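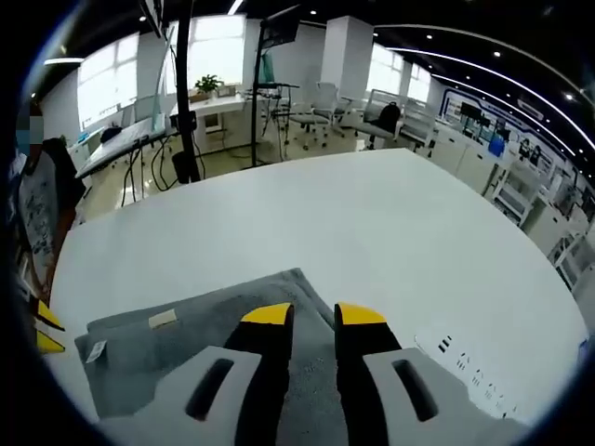 Does a towel really need folding?

Grown-ups are always telling you to fold the towels. They say it saves space. They say it keeps things tidy. But have you ever asked whether any of that is true? You should! A good question to ask about any chore is "How do you know?"

So let's look at folding a towel and see which claims stand up.

Claim one: folding makes a towel smaller

Well, no. The same amount of cloth is there before and after. Fold a towel in half and it covers half as much table, but it is twice as thick. Fold it again and it covers a quarter of the table and is four layers thick. Nothing has shrunk.

What does change is the air. A towel dropped in a heap has big pockets of air trapped between its lumps and loops. A towel folded flat has far fewer. That is why a folded pile fits on a shelf and a heap falls off it. Folding gets rid of wasted gaps, so this claim is half right.

Claim two: there is one proper way to fold

Plenty of people will tell you this, and they all mean a different way. Some fold in half, in half and in half again. Some fold in thirds. Some roll. My own family had a rule that the folded edge must face outwards on the shelf, and I have never heard a good argument for it except that it looks nice. (It does look nice.)

If your shelf is deep and narrow, thirds may fit better. If it is wide, halves will do. Measure the shelf before you believe anybody.

Claim three: you can fold a towel seven times and no more

You may have heard this said about paper. People say it about towels too, usually without trying. Get a towel and try. Most bath towels become a fat, springy lump well before seven folds, because every fold doubles the layers. One fold gives two layers, two folds give four, three give eight, and six would give 64. How far you get depends on how big and how thin the cloth is, so a thin tea towel and a thick bath towel may not agree with each other.

Why is a towel so springy, anyway?

Look closely at one and you will probably see tiny loops of thread standing up all over it. The loops give water lots of places to go, and they also push back when you press on them. Squash a towel with your hand, let go, and watch it puff up a little. A bed sheet has no loops, so it lies much flatter.

Labels

Many towels have a label near one edge. Is it just there to scratch you? It usually tells you what the cloth is made of and how to wash it. It is also handy when you fold, as you can use it to remember which corner you started from. Don't cut it off until you have asked.

Try it yourself

You need one towel, a flat table and a ruler.

1. Drop the towel in a heap. Measure how tall it is.
2. Spread it out, then fold it in half three times.
3. Measure the height again, and how much table it covers.
4. Now roll it up and measure once more.

Which way takes up least room? Write down your guess before you start, and don't change it afterwards - that would be cheating.

Written by Kumaresan Shenoy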